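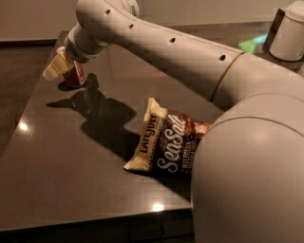
How to read a snack label without getting played

Posted in November by the Prikidex kitchen desk
14 comments 37 shares

Search recipes and guides

The front of the package is advertising. Start there if you like, but don't believe any of it until you've turned the thing over.

1. Find the serving size first. Every other number on the panel hangs off it. I had a bag of Parnarby pretzels that bragged about being light, and the panel listed 2 servings in a bag I'd call lunch. Double everything if you plan to finish it, and you probably do.

2. Check the sodium against what you'll really eat. The Parnarby bag came to 201 milligrams a serving, which sounds fine until you do step 1 again. Low numbers next to tiny servings deserve a second look.

3. Read the first three ingredients. They're listed by weight, heaviest first. If sugar is up there in something sold as a savory snack, put it back or at least know what you're buying. Watch for sugar split into several kinds – syrup here, dextrose there – so that no single one lands near the top.

4. Ignore "natural," "wholesome" and "made with real" anything. A cracker made with real vegetables can have a pinch of spinach powder in it. Look for where the vegetable sits in the list. Usually it's after the salt.

5. Compare by weight. Use the grams on both panels, or the unit price on the shelf tag. The Ndlovu store near me shows price per ounce on one brand and price per bag on the one beside it, so bring a calculator.

What about scanning apps? I tried Prultodby for a month. It gives foods a score out of 1,000 and won't say how it gets there. A plain rice cake scored lower than a frosted one. I deleted it.

You don't have to do this for every item in the cart. Do it once for the five or six things you buy all the time, then again when the package says "new look." The recipe or the size has often changed too.

Share 37
Comments (14)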